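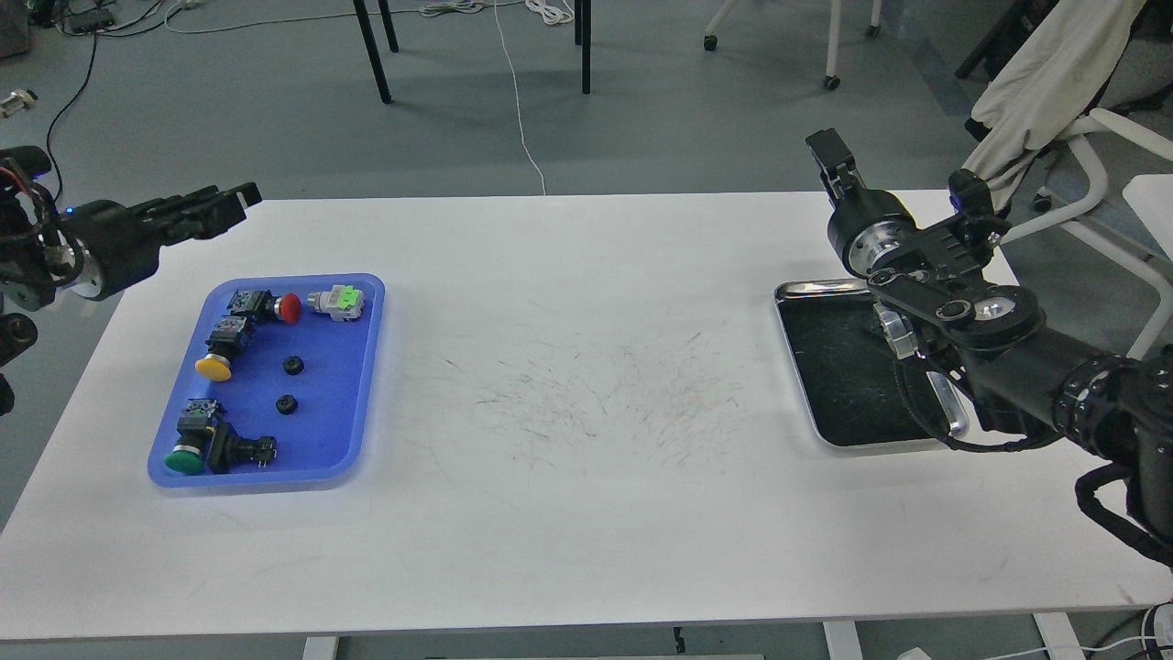
*Blue tray with push-button switches, white table.*

# About Birnusley Toys

Birnusley Toys buys, sells and grades second-hand collectable toys. Most of what we handle is action figures, die-cast vehicles and boxed playsets made from the 1960s onwards. We also carry a small amount of new stock from independent makers. The shop is in Benidville, on the first floor above the old drapery, and the website lists everything that is on the shelves.

The business was started by Siwan Humphreys and Nkrumah Ansah, who had been sharing a stall at toy fairs for a few years and were running out of room at home. The first stock list had 247 items on it, typed up and posted to people who had left an address at the stall. We still have a copy pinned up by the till. The list now stands at 3916 items and is updated every evening at six.

## What we buy

We buy single pieces and whole collections. Loose figures are fine, and so are incomplete sets if the main parts are there. We are usually interested in:

- boxed and carded figures, opened or sealed
- die-cast cars, lorries and aircraft, with or without boxes
- spare weapons, capes, helmets and other accessories
- shop display material and trade catalogues
- the Dwivedi space series in any condition

We don't buy soft toys, dolls' prams or anything electrical that runs off the mains. Reproduction boxes are accepted but have to be declared, and we mark them as reproductions on the listing.

If you have a large collection to sell, send a list first. Photographs help but a written list is quicker for us to price. Jurgita Laur deals with collections and will reply with an offer or a request for more detail. Offers stay open for 16 days.
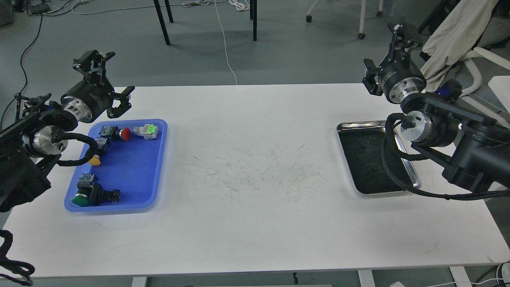
*Reading time: under five minutes*

## How we grade

Every item is given a grade out of ten by one person and checked by a second. If the two don't agree, the lower grade goes on the listing. Boxes and contents are graded separately, which some dealers don't do, and it does mean our prices can look odd next to theirs. A very good figure in a poor box will be priced mostly on the figure.

Anything under a 4 goes into the spares drawers and is sold by the part. Paint touch-ups, replaced axles and glued joints are always written down, including the ones done by previous owners where we can spot them. We don't repaint and we don't restore decals. Yellowed plastic is left as it is.

We stopped using the word "mint" on listings. People read it in too many different ways.

## Pima figures

Pima is our own range of small articulated figures, sculpted by Sarita Nautiyal. It began as a set of 8 characters sold only in the shop. They are 3¾ inches tall, so they fit the vehicles and playsets that a lot of our customers already own. The second set added two creatures and a driver with bent knees, after several requests for somebody who could sit in a buggy properly.

Pima figures are made in short runs. Once a colourway has sold out it isn't repeated, although the sculpt may come back in a different colour. The header cards are printed in Benidville. Please don't ask us to hold figures back, as we can't keep track of it. Members of the postal list get the same release time as everyone else, ten in the morning.
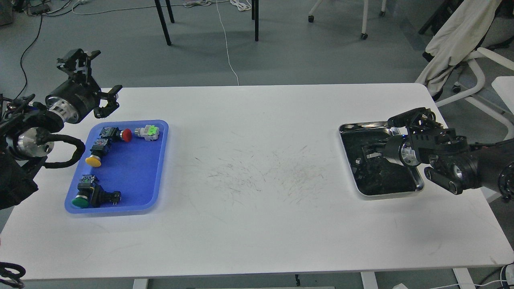 Soo-ah Byun wrote to us in April to say that the grading notes were the reason she had come back: she had bought a boxed Dwivedi lander from us, expected the worn hinge because the listing mentioned it, and found nothing wrong that wasn't already written down. She also said our postage was too dear for single accessories, and she was right. Small parts now go as a large letter, up to six pieces in one envelope.

## Visiting the shop

Stairs only, I'm afraid, but we can bring items down to the front door if you tell us what you would like to see. The glass cabinets are locked, so ask at the counter. Trade-ins can be looked at while you wait if it is some 20 pieces or fewer. Anything bigger needs to be left with us overnight and we will give you a receipt.

There is a swap table for children near the window. One toy in, one toy out, and adults aren't allowed to use it.

## Getting in touch

Email is best for stock questions. Please quote the stock number, which is the one starting with B on the listing. The telephone is answered in the afternoons only, as mornings are taken up with packing. If we are away at a fair there will be a note on the front page of the website and orders will go out when we are back.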